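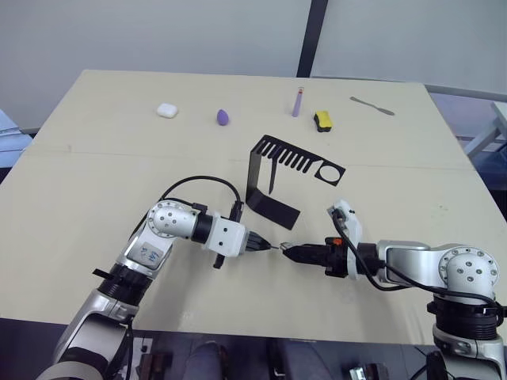 Home | Topics | Ask Us | For Teachers | Search

Can a 3D printer really make anything?

People who sell 3D printers like to say their machines can make anything. You may have heard it at school, or seen it on the side of a box. When someone says "anything," a good thing to do is stop and ask, "Anything? Really? Like what?"

So let's ask.

First, how does it work?

The kind of 3D printer you find in a lot of schools and libraries works a bit like a very careful hot glue gun. A long plastic string, called filament, is wound around a spool. The printer pulls the string into a small metal tip called a nozzle. The nozzle is hot enough to melt the plastic. Then it moves around and draws a flat shape with the melted plastic, one thin line beside another.

When that layer is done, the printer draws another layer on top, and then another. The layers stick together as they cool. Stack up enough of them and you have a solid thing you can pick up.

A computer tells the nozzle where to go. Before that, a person has to draw the object on the computer, or find a drawing someone else has made. The machine doesn't have ideas. If your drawing has a mistake in it, you get a plastic mistake.

Is it fast?

Ads often show a toy growing in a few seconds. Look closely at those videos. They have been sped up, a lot.

We asked Bongani Mahlangu, who runs the workshop at a small parts company called Drureck, how long a print takes him. He told us about a plastic cover for a fan, no bigger than a cereal bowl. It had 283 layers and took the printer 20 hours. "Then it came off the plate with a crack in it," he said, "so I did it again."

Another machine in the same workshop makes plastic covers in a different way. It squeezes melted plastic into a metal mold, waits for it to cool, and pops the cover out. That takes 52 seconds. The catch is the mold. It has to be cut from steel first, and that costs a great deal of money.

So which one is better? It depends how many you want. If you need a single cover, making a steel mold would be silly. If you need thousands, printing them one by one would be sillier.

Is it strong?

Sometimes. Think of a stack of pancakes. You can push down on the stack and it holds up fine. Now try to pull the top pancake off. Easy. A printed part can be like that. It is often weaker in the places where one layer meets the next, so which way up you print it matters.

There are printers that work with metal powder and a laser, and those can make very tough parts. They cost far more than the one in your library. Many of their parts still need smoothing and drilling afterward on ordinary machines, the sort that have been in workshops since before your grandparents were born.

Does it save waste?

You will hear this one a lot, too. When you carve a shape out of a block, you end up with a pile of chips. A printer puts plastic only where it is needed, so there should be less waste. That is partly true. But if a shape has a part that sticks out over nothing, the printer has to build a little tower underneath to hold it up. The tower gets snapped off and thrown away. So do the prints that go wrong. Metal chips from a carved block can often be melted and used again, and the ads leave that out.

Is it any good, then?

Yes! It is great for trying out an idea, for making one odd part that no shop sells, and for shapes with twisty tunnels inside that a drill could never reach. Those are real jobs. They just aren't "anything."

Next time you hear a big claim about a machine, try asking how long it takes, what it costs, and what happens when it goes wrong. If the person selling it won't tell you, keep asking.

Related
What is a lathe?
How Grernton makes 55 kinds of screw
Why is steel harder than iron?
Do robots get tired?

Comments (3)

Chmielewska: My class printed a whistle and it didn't whistle. We are blaming the drawing.

Stirnero: You forgot resin printers. They use light and a liquid, no string. Just as slow in my house though.

pancake fan: I tried the pancake test. Then I ate it.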